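Clavdale opens its new arena to the public
A morning walk through the building before the first home game

The doors on the north side opened at 9 a.m., and the line already went past the ticket windows and down to the bus stop. Most people in it wore Clavdale sweatshirts. A few had come over from Tukcombe, which has had its own gym for years and likes to remind us of it.

The open house was the first chance for anyone outside the program to see the new basketball arena from the inside. Visitors went through in groups, with a student guide at the front and another at the back. My group had a youth team in it, still in practice shirts, and a couple who said they had held season tickets at the old fieldhouse since before the three-point line.

The tour starts in the lobby, goes down a ramp to the locker rooms, comes out through the players' tunnel and ends on the court. The sports medicine wing is on the lower level too, along with the weight room and the film room.

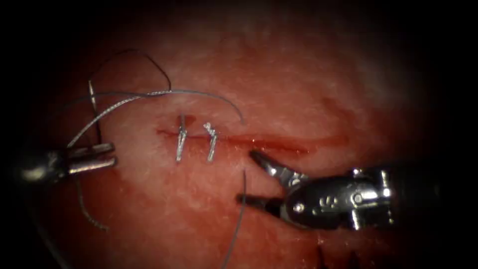

Remy Pinheiro

The arena seats 2,154 for basketball. That is smaller than the old fieldhouse, and people in my group asked about it more than anything else. The guide said the fieldhouse count included the upper benches behind the stage, where you could see one basket and part of the other. All of the new seats have a clear view of both ends. I sat in the last row of the corner section to check and had no complaint, though the rows are steep and the handrails stop short of the top.

Student seating runs along the baseline behind the visitors' basket in the second half. It is bleacher seating with no backs. The pep band has the section next to it. Anyone who sat near the band in the old place will know to pick the far side.

The locker rooms are plain. The home room is an oval with the lockers set around the outside, and the benches are wide enough to tape an ankle on. The women's and men's teams have rooms of the same size on opposite sides of the hall, which was not the case before, when the women's team dressed in a classroom on game nights. The visitors' room is square and has fewer outlets. One of the youth players asked if that was on purpose and the guide said it was not.

The weight room is shared with volleyball and opens at 6 a.m. on school days. It has one long wall of racks and a strip of turf down the middle for sprints and sled work. The ceiling is low at one end because of the seating above it, so box jumps have to be done near the door. 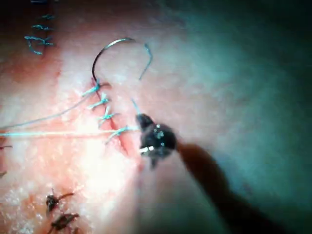

The film room was the part I liked best. It holds both full rosters with seats left over, and the chairs have fold-down desks. At the old place the teams watched film in the coaches' office with the door open and half the players in the hall. The screen was running last season's home game against Tukcombe, a loss by 8. I would have picked a different one.

From there the group went through the tunnel. The lights in it are kept low and the court is bright, so it takes a moment to adjust when you come out. The floor is maple with the old center circle from the fieldhouse set into it. You can tell the old wood from the new by the color. We were asked to stay off the paint unless we had flat shoes, and the guides had a bin of sock covers for everyone else.

The youth team got to shoot for ten minutes. The rims are new and tight, and there were a lot of long rebounds. One of the smaller kids hit from the corner twice in a row and got a cheer from the people waiting in the stands.

Some things are not finished. The concession stand on the west side had no counter yet. Signs for the restrooms are on paper. The scoreboard works, but the shot clocks at the south basket were dark and an electrician was up on a lift beside them. The Remuris Street parking lot is still gravel, and until it is paved fans are being sent to the lot behind the library, a longer walk than the map makes it look.

Tickets for single games go on sale in December. Season ticket holders from the fieldhouse have been given the first pick of seats by row, and the guide said 33 of the old accounts had not answered the letter yet. If yours is one of them, the ticket office would like to hear from you before the rest of the sideline seats are released.

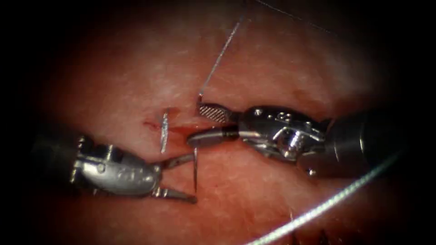 Clavdale Athletics, Fan Relations Office

Doors for home games open an hour before tip-off. Bags are checked at the north entrance only, and the south doors are for players, staff and the band. Wheelchair seating is on the concourse level at both ends of the court, with companion seats beside it, and the elevator is to the left of the lobby desk.

A second open house is planned once the concession stands are in. It will follow the same route, with shooting time at the end for youth teams that sign up ahead. Bring flat shoes.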